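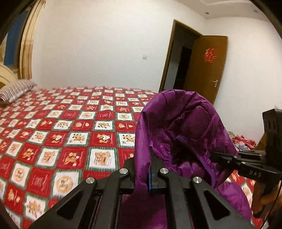
Atelier pliage, la doudoune violette tenue avec deux pinces à main.

Journée portes ouvertes Ivholm : vos questions, mes réponses

Mis à jour le 2020-09-11

Depuis que la date est en ligne, je reçois les mêmes questions par mail, par téléphone et jusque dans la file de la boulangerie. Alors je les regroupe ici, et je complète quand il en arrive de nouvelles !

C'est quand, exactement ?
En novembre. La date précise est dans le mail de confirmation, avec votre créneau. Si vous n'avez rien reçu, regardez dans les indésirables (oui, je sais, tout le monde dit ça, mais la moitié des gens me rappellent en disant que c'était là).

Il faut s'inscrire ?
Oui, et c'est gratuit. On a 40 places par créneau et je préfère vous prévenir : celles du matin partent vite. Un formulaire par famille suffit, indiquez juste combien vous êtes.

On voit quoi, au juste ?
Trois ateliers. Le pliage et la manipulation de vêtements, le tri de petites pièces sur la cellule Nemier, et une présentation de Demetrio Campos sur la façon dont on passe d'un geste humain à un mouvement de robot. Celui que je préfère c'est le pliage, je ne m'en cache pas, et c'est pour ça que je vais en parler trop longtemps dans la suite.

Pourquoi des vêtements ? Un robot, ça visse des boulons, non ?
On me la pose à chaque fois, celle-là ! Un boulon a toujours la même forme. Une doudoune, vous la posez deux fois sur un lit et vous avez deux objets différents : la capuche bâille, une manche passe dessous, le tissu brille et les plis changent avec la lumière. Pour une machine c'est un vrai casse-tête, et pour nous c'est passionnant à regarder.

Est-ce qu'il y aura un robot qui plie tout seul ?
Au pliage, non. Ce que vous verrez, ce sont des pinces tenues à la main : on attrape le tissu avec les mâchoires, comme le ferait le bout d'un bras, et on enregistre le geste. La personne qui tient la pince fait le travail, la machine apprend après. Si vous tenez à voir un bras bouger sans personne au bout, allez d'abord à la cellule Nemier.

Pourquoi dans une chambre et pas dans un labo ?
Parce que c'est là que les vêtements traînent, tout simplement. Un lit, une couette à motifs, une porte ouverte, un tas de linge contre le mur : c'est ce qu'on trouve chez les gens. Sur une table blanche bien éclairée tout est plus facile, et ça ne nous apprend pas grand-chose.

Et le couvre-lit avec les nounours, c'est fait exprès ?
Il me plaît beaucoup, ce couvre-lit. Des carreaux rouges, des carreaux blancs, des petits ours partout... Pour retrouver le bord d'un vêtement là-dessus, il faut une vision un peu solide. Avec du violet brillant, on s'en sort. Essayez d'imaginer la même chose avec un pull rouge et blanc !

On peut essayer soi-même ?
Oui ! Deux pinces sont réservées aux visiteurs. On commence par les tenir à vide, on ouvre, on ferme, et ensuite on passe au tissu.
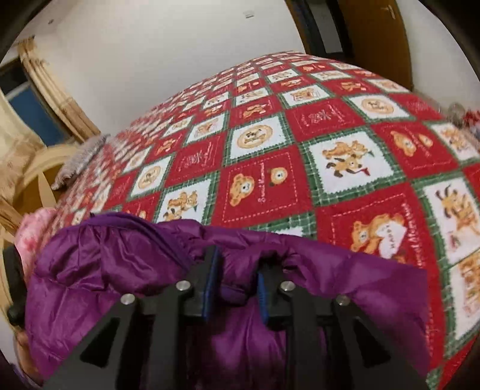 Le plus dur, vous verrez, c'est de placer les deux mâchoires de chaque côté d'un pli avant de serrer. Les débutants pincent trop large, ramassent trois épaisseurs d'un coup et soulèvent tout le vêtement (moi la première, et plus d'une fois). Approchez doucement, visez un petit bout de tissu et prenez votre temps, il n'y a pas de chronomètre.

C'est lourd ?
Au début, non. Au bout d'un moment le poignet commence à se faire sentir, surtout si on serre le manche trop fort. Faites des pauses, asseyez-vous, il y a des chaises.

Combien de gestes faut-il pour que ça serve à quelque chose ?
Pour la doudoune, notre objectif est de 500 prises. Tous vêtements confondus, on en est à 3205 enregistrements, et Demetrio vous dira que ce n'est pas assez. Il dit toujours que ce n'est pas assez.

Les enfants peuvent venir ?
Avec plaisir, accompagnés. Les pinces ont des articulations où l'on peut se coincer un doigt, donc les plus jeunes essaient avec un adulte à côté.

Je peux prendre des photos ?
Au pliage et à la présentation, oui. À la cellule Nemier, demandez avant à la personne de l'atelier.

Comment on vient, et où se garer ?
L'entrée est rue Meléndez, côté cour. Le parking Bendov est à 3 minutes à pied et ses places ne se réservent pas. Pour un accès en fauteuil, écrivez-moi et je vous ouvre le portail du bas.

J'ai une autre question.
Répondez au mail de confirmation, il arrive directement chez moi.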